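To: gripper-upkeep list
Date: 13 July 2021
Subject: Re: Re: pad life on the hand-held units

> We've been running the Skuvamer pads on our hand-held gripper since
> January and I'd call them fit and forget. Wipe down with a damp cloth,
> swap both sides at 2000 closures, job done. If yours are lifting
> before that you've most likely put them on over old glue. I'd also
> move to the Hämmerli tape, it holds better than what comes in the
> packet. Has anyone got figures that say otherwise?

I have one figure that says otherwise, and it's 653. That is what our log had against this pair when I wrote them off. One pair on one tool isn't a trial, I know, but neither is "we've been running them since January".

I also don't buy the old glue story. These went on to bare fingers that I had scraped and wiped myself. Look at where they have let go. It's the top edge and the tip corner, on both fingers, with a little tab of pad standing out into the gap on each side. If the glue underneath were the trouble I'd expect the middle to bubble first. My money is on the corner, where the pad is asked to fold over a sharp edge and stay there. No tape is going to like that, Hämmerli or otherwise.

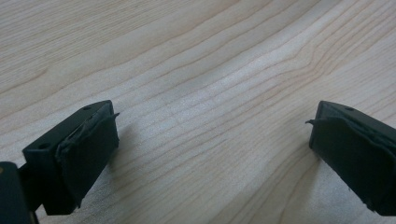

What I do now, for what it's worth

1. Open the fingers right up and put the tool down on a clean, pale bench. Dark pads over a dark floor tell you nothing.

2. Look from above, along the top edge of each pad. Creases I can live with. A loose flap at the tip I can't, as it reaches the part before the pad does and you get a pick that's slightly off with no obvious cause.

3. Don't trim the flap and carry on. I did this for weeks on the strength of a post on this list. All you get is a new edge a bit further back, ready to lift in its turn.

4. Change both sides together, even if one looks better. We agree on that much.

5. Cut the new pad short of the corner so it lies flat on the inner face and doesn't wrap. You lose a bit of grip right at the tip. The Clullow sheet that came with our spares says to wrap it. I've stopped doing as the sheet says.

6. Leave it clamped overnight. The same sheet says 40 minutes, and I have never had a pad stay put after 40 minutes.

On the closure count, I'd be wary of any single number. Closing on foam blocks all day is nothing like closing on metal edges, and a counter can't tell them apart.

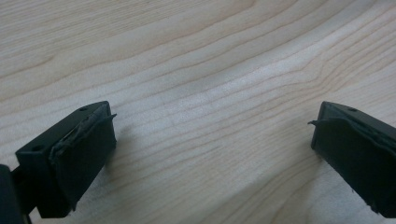

So I'd sooner look at the pads at the start of each shift and ignore the counter until something shows. It takes a minute. I've done 70 closures with the short-cut pads so far, which proves nothing at all, and I'll say so before somebody else does.

Two questions back to you. What are you picking up, and do you wrap the corner? If you wrap it and really are getting to 2000 I'd like to see the pads close up before I believe it. And has anyone tried the Lorko ones? They're thicker, and I suspect they would be worse at the fold, but they may do well enough cut short. I'm not paying for a full box to find out, so if somebody has a spare pair in a drawer I'll cover the postage.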